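Section 4: Running the Open Day Table

Read Section 3 first. Visitors will ask you things from Section 3, usually before you have your coat off.

1. Wipe the table and set out the caddy. Leave the gray tape markers on the tabletop where they are. Brendan Quinlan once tidied them away, and setup took 27 minutes longer.

2. Take one gripper in each hand. Keep the cables outside your forearms, and bring the jaws to the caddy from the side.

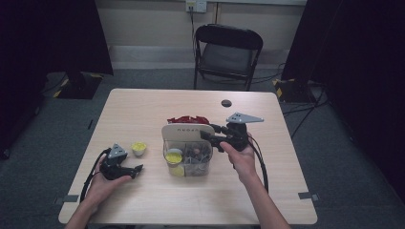
Kalkidan Belay

3. Work slowly. Visitors are used to videos played at double speed and will need a moment to adjust.

Note: The Plilton grippers are a matched pair. Return both to the same case – the other case belongs to Bromow, who would like it back.

4. Before each demonstration, open the fingers fully over bare table and look at both pads.

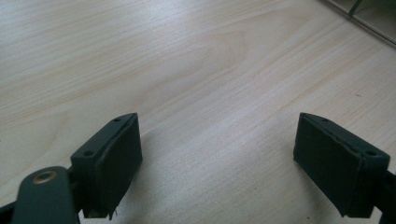

Fig. 4-2. Fingers open, nothing held.

CAUTION: Do not pull at frayed pad material. Trim it with scissors after the visitors leave. Children will offer to help with this step.

5. Run the demonstration for 14 minutes, then stop and take questions. Someone will ask whether it can fold laundry. Say that Hagos Endale handles laundry.

6. If a visitor wants a turn, stand beside them and let them start with something light.
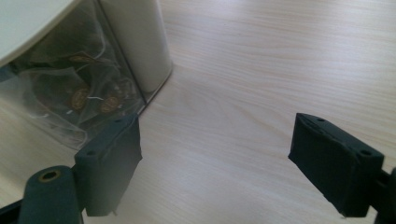 Two turns per visitor is plenty. The third one tends to become a career discussion, and those go to Sumeya Tsegaye at the front desk, extension 881.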